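Print this page | E-mail this page

Robles Field Project: pre-launch check of our backer page

We go live in March and I can't wait! Before we press the button I've been through everything line by line, with comments. Tiburcio Ventura does the second pass.

1. Goal and minimum pledge agree on every page. OK. Minimum is £5 throughout.

2. Closing time stated. OK, noon, shown on the front page and in the FAQ.

3. What happens if we fall short. NEEDS WORK. The wording still reads as if we only get paid at 100 per cent. We keep whatever comes in, so say so near the top.

4. Reward list matches what we can post. OK, and the Irden soil maps look wonderful in print. Capped at 30 sets.

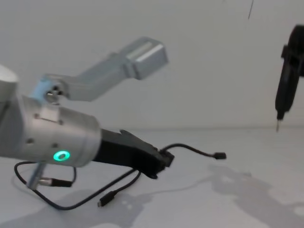 5. Mailing list cleaned. OK. 521 addresses left after Zarnine took out the duplicates (a lovely quick job, thank you!). Everyone on it has agreed to hear from us.

6. Card payments tested. PARTLY. Desktop fine, phone not tried yet. Tiburcio to do both makes of phone.

7. Backers' details kept private. OK. Spreadsheet has a password and only two of us have it. Names go on the thank-you page only if the box is ticked.

8. Risks section. OK, much better than the Fikley draft. It now admits that a wet spring could push sampling back a month.

9. Links. One dead, under "Our methods". Fix before launch.

Items 3, 6 and 9 still open. Send me changes by e-mail and I'll update the list the same evening.

Contact us | Copyright Robles Field Project | Back to top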